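I took the early train out to Pernwood for the open day at Undum, mostly because I wanted an answer to a question my sister asks me every Christmas: when is a machine going to put my laundry away? I've been writing about home gadgets for 9 years and still don't have a good answer for her.

The doors opened at ten and there was already a line. Coffee was free, the muffins were gone by the time I got there (lesson learned), and the parking lot looked like a county fair. Tickets were capped at 74 for the morning and they let us wander a lot more than I expected.

First stop was the dish station. I watched a two-armed setup called Tangen unload mugs for a good while, and I have to say it was pretty great with mugs! Plates, less so. It would line up, think about it, back off, line up again. A kid next to me kept whispering "come on, come on" and I was right there with him. A full rack took 24 minutes. I can do it in three, while on the phone.

Leonie Hinrichs ran the talk on clothes, and that was the part I came for. She was refreshingly blunt. Towels are fine, she said, T-shirts on a clear table are mostly fine, and then you open a closet and everything goes to pieces. Fabric never hangs the same way twice. Her group has logged 3,596 tries at closet chores since January and she wouldn't give us a success rate, just laughed and said "ask me next year."

I asked what makes a closet so much worse than a table. Tight walls, she told me, clothes on hooks instead of a nice long rod, a hood that bunches up over everything, stuff sitting on the floor underneath.

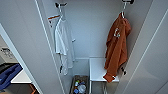
And then people want the machine to find one particular shirt, get the hanger off without dragging the neighbor down with it, and do it before breakfast. Malte Albers, who works on the hands, thinks hangers are the real villain — thin, slippery and always turned the wrong way. I believe him. I lose that fight most mornings myself.

The shop-floor half was quicker. Sorting parts into bins looked close to ready, and the Wonder cart hauled boxes up and down the aisle without bumping into any of us.

So, sis, not this Christmas. Mugs maybe, if you're patient. I'd go again, but I'd get there earlier for the muffins.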